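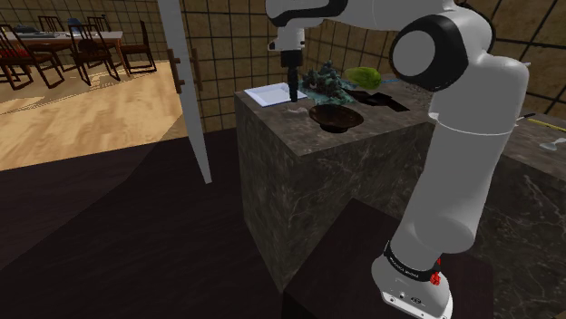 Cila is a mobile app that pays users in phone credit for completing short tasks and inviting contacts. It was developed by Valter Skjelbred and Piroska Vincze and is published by Grasholm. Most tasks are surveys or picture labeling, in which a user picks the words that fit an image. Each finished task earns 3 points, and 1000 points can be exchanged for a top-up. Credit is sent to prepaid numbers only. Version 105 added a Hungarian menu, translated by Norbert Bognár.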